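Bisgaard folding table, white top - 3 stars

Posted 24 March 2026

Bought this for the spare room. Needed something for sewing, wrapping, tax stuff, the usual pile. Have had it since February so figured it was time to write something, the reviews on the Pitley site are mostly people who got it yesterday.

Price: I paid 296 with delivery. Not cheap for a folding table. The Plukwood one is less but the legs on that are awful, my sister has it, it walks across the floor when you use the machine.

Delivery fine. Two guys, up the stairs, no fuss. Box was beat up at one corner, table ok.

Setup. Took me 40 minutes and it should have been ten. Legs come folded but the locking bars are in a seperate bag with the feet, and the instruction sheet is one drawing with arrows going everywhere. I put the bars on backwards. Took them off. Put them on again. Customer service (Faisal Rizvi, very nice, called back same day) said flat side faces in. Would have been good to print that.

OK the top. Best part by far. Smooth, matte, fabric slides over it nicely and I can write on a single sheet of paper without the pen poking through. No glare in the evening with the lamp on.

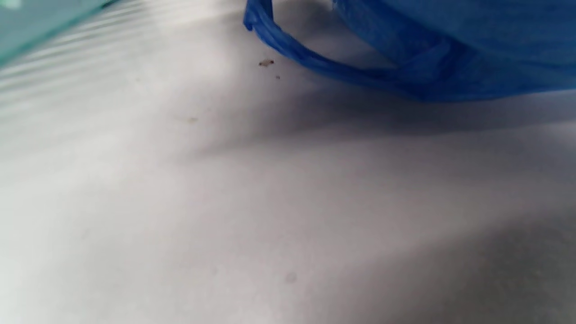
White top with a blue plastic bag on it.

Cleaning: damp cloth, done. Coffee came off. Ballpoint came off with a little dish soap. Red marker did NOT, there's a faint pink line now near the back left and I've tried everything short of sandpaper. If you have kids get the gray.

Legs. Solid once locked. Sewing machine at full speed, hardly any shake. Leaning on the short end is another story, it dips a bit and I don't love it. Wouldn't sit on it. The leveling feet are tiny plastic things and one already spins without doing anything. Wrote to them about it, they're sending 2 new ones, still waiting.

Folding it back up is a pinch hazard, sorry, it just is. The release is right where your fingers want to go. Got my thumb twice the first week. Now I do it with the table on its side against the bed and no more blood blisters.

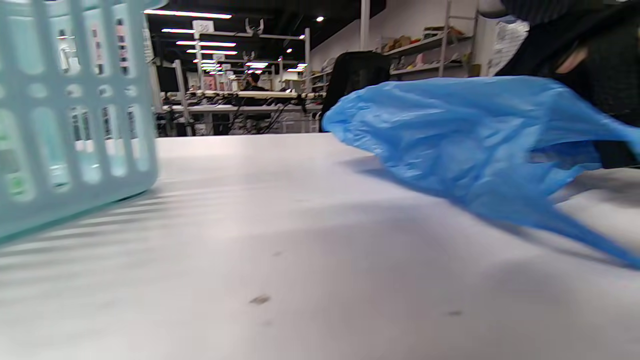
Height is good for standing and cutting, a little tall for typing. I'm 5'4" and use a cushion on the chair. My neighbor Krešimir Stan is over six feet and thought it was perfect, tried to buy it off me. There is a lower setting but you lose the locking bar on one side so I don't trust it.

Storage, it folds to maybe the depth of a suitcase. Goes behind the door. Heavy though, I drag it more then carry it. There's a handle, feels cheap, so far it's holding.

Also had the Tultent camping table in here for a while before this, totaly different thing, much lighter, but the top was slats and I lost pins down it constantly. No comparison for indoor use.

So 3 stars. Five for the top, two for the instructions and the feet. Would go up to 4 if the new feet work. Will update when they get here.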